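Stringing bench notebook, September 2019

Back at the bench after a proper break, and the first thing I found was that the tension head on the Wernis had drifted again. I had it reading right in May, I wrote it down in May, and here we are. Pulled a scrap length of string against the hand gauge and it was coming out low every time. Turned the adjuster a hair, tried again, still low, turned it a bit more and overshot (of course). Got there in the end but it ate most of the morning and two cups of tea.

Note for whoever uses it next: let the machine warm up before you trust the number. I did one racket straight from cold and it felt like a trampoline. Cut it out and did it over. That string is on me, I've put it in the book.

Manju's rackets

Manju Rastogi dropped off her pair for the club doubles. She wants them the same as last time, only "a bit less boardy", so I've gone down in tension on the crosses and left the mains where they were. She's hitting much flatter than she did in the spring and she keeps catching the ball late on the backhand side, and I do wonder how much of that is the string and how much is just her shoulder. Anyway! She's going to hit with both and tell me which one she hates less.

The Prasard multifilament frays horribly when you weave the last few crosses. I tried waxing the tip, which helped, then cutting it at a steep angle, which helped more. Don't pull it through fast or you burn a notch in the mains -- I could smell it on the first one.

Zestari reel

Reel 823 is the one with the kink near the start. I've unwound past it and thrown that part away. The rest looks fine, and it holds tension better than I thought it would. I left a test racket strung overnight and checked it with the gauge the next day: it had dropped 4 pounds, against 6 for the old reel strung the same way. One racket each, so I wouldn't bet the house on it, but I'd happily put it in my own frame. I still don't like the sound it makes. Very pingy, even with a damper in.

Grommets: we're out of the long ones for the head strip. I bodged one with a bit of tubing and it'll do for practice, but please don't send a racket out to a match like that. More are on order.

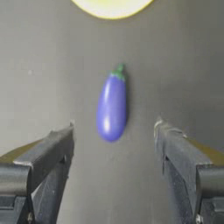
Still to do

Six club frames in the rack for regripping, all with the old grip gone sticky. Take the residue off properly before the new one goes on, or it creeps down the handle by the second set.

Starting clamp needs its teeth cleaned. It slipped on me once today, right at the tie-off, and I said something I won't write down here.

Ask Manju about the left-handed junior who wants a softer setup. I've got half a set of the multifilament left over that might do for the mains, with something cheap in the crosses. Need his head size before I cut anything.

Gauge goes back in the top drawer, please, in its case.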